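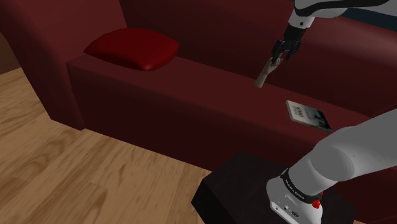

Red pillow, maroon sofa, a long offseason.

Every January the same thing happens. Trelbridge loses its last game, the coaches say they like the direction of the program, and within two weeks the message boards have decided that next fall will be different because of the transfer portal. I've been reading those boards for years and I have written my share of hopeful nonsense on them. I'm trying to do less of it.

So let me say what I think about the new offense, which the athletic department has been selling since before the bowl games were over. They say we are going to play faster. The number that keeps getting passed around is 259, which is how many more plays the staff says we could run in a season at the new tempo. It was in the ticket renewal email, in bold, next to a picture of the stadium when it was full, so you know it's an old picture.

I would like somebody to explain why I should want 259 more plays from a team that was bad at the plays it already ran. We went three and out more than anyone else in the league. If you go three and out faster, your defense gets back on the field sooner, and our defense was gassed by the third quarter as it was. Look at the Hemament game. Up by 10 at the half, and then their backs just ran through arm tackles until the clock mercifully ran out. We lost by 13. I don't think our defensive line wanted a shorter break between series that night.

The people who like the hire point to what the new coordinator's last team did. Fair enough, they scored a lot. They also had a senior quarterback, four linemen who had played together for years, and a schedule with two games against schools I had to look up. When they played somebody real, the tempo came way down and they started huddling. I watched the second half of one of those games on replay (yes, it's that kind of winter) and it could have been us out there, punting from midfield and all.

I'm not against going fast. Droretti has done it forever and it works for them. But Droretti recruits to it. Their linemen are lean and they rotate eight of them. Ours are big, slow and good at leaning on people, which was the whole idea two coordinators ago, when we were told that size up front was how a program like ours had to win. I remember that email too.

Then there's the portal. The staff has taken in a pile of receivers and the boards have already handed out the starting jobs. One of them has 104 career catches, which sounds great until you notice it took him five seasons and three schools to get there. Maybe he's a late bloomer. Maybe he's a decent third option who keeps finding coaches in need of a body. I'd put my money on the second one, and I'd be fine with it, if anybody had brought in a left tackle to go along with him. As of this morning they haven't. The kid who'd start there today was a tight end last spring.

What bothers me more is how the kicking game never comes up. We missed field goals in three straight losses. Not long ones either. The kicker is back, the snapper is gone, and I have yet to see one word about it from the people who cover this team for a living. I guess you can't put a long snapper on a season ticket brochure.

The stadium stuff I'll save for another post, except to say that the new naming deal with Gökçe is supposed to pay for a bigger video board. I sit in the upper corner and the old board is the one thing up there I can see fine — it's the far sideline I have trouble with. The same release said there'd be more "game day energy," and I think that means louder music during timeouts. I don't know anyone who asked for that.

My prediction, for what it's worth: we start fast against the two easy ones, everybody on the boards loses their minds, and then the league schedule shows up. I have us winning five. A buddy in my section says eight, but he said eight last year and the year before.

I did renew my seats. Same row, same price as last year plus a "facility fee" that was not there when I clicked the button the first time. Spring practice opens up in a few weeks and they're letting fans in for one of them. I'll go and watch the left tackle.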